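Sorkent Exhibition Hall — Front of House Working Group
Minutes of the meeting held on 2020-09-26

Present: Mercedes Pacheco (Chair), Vikas Malhotra, Covadonga Herrero, Oddur Østergaard
Minutes taken by: Mihret Hadgu
Apologies: none received

1. Minutes of the previous meeting
The minutes were agreed as a correct record and signed by the Chair. The matter of the side gate lock was closed.

2. Hire of queue posts and ropes
Mr Malhotra reported that two quotations had been received for the hire of retractable belt posts for the spring trade fair in April. Brollimov had offered 60 posts with black belts, delivered and collected. Pivari had offered the same number but required the Hall to arrange its own collection. It was noted that the Pivari posts had the heavier base, which would be of use at the north entrance, where the floor slopes.
Ms Herrero asked whether the belts could be printed with the Hall's name. Mr Malhotra replied that Brollimov would do so on purchased stock only.
Resolved: that the Brollimov quotation be accepted, subject to written confirmation of the delivery time.
Action: VM

3. Sign holders
Mr Østergaard presented a sample sign holder from Arnardóttir, made to fit on top of a standard post. Members found the clamp stiff but secure. The holder takes a sheet in either direction — upright or sideways — and the cover can be removed for cleaning.
Resolved: that 20 holders be purchased, and that wording for the signs be brought to the next meeting.
Action: OØ, CH

4. Layout of the main entrance
The revised plan was considered. The Chair asked that the lane for wheelchair users be kept on the left, next to the ticket desk, and that it should not share a turning point with the general queue. Ms Herrero undertook to amend the plan and to send it to the fire safety adviser before any floor marking is laid. The wall-mounted belt by the cloakroom is to remain where it is.
Action: CH

5. Storage
Mr Malhotra stated that the posts now owned by the Hall are kept in the lower store, together with the old rope stands. Three of the rope stands have loose hooks and are not to be issued until repaired. A trolley for moving the posts was discussed and deferred.

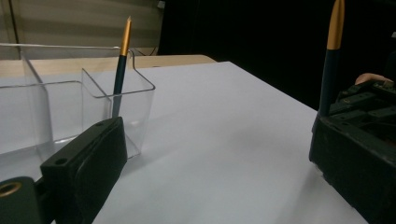
Question from Mr Østergaard: Who is to sign for the hired posts when they are delivered?
Answer from the Chair: The duty manager will sign, after checking the number of posts against the delivery note.

6. Any other business
Ms Hadgu asked that damaged belts be reported on the usual form and handed in at the front office. Agreed.

7. Next meeting
To be arranged by the Chair once the delivery time has been confirmed.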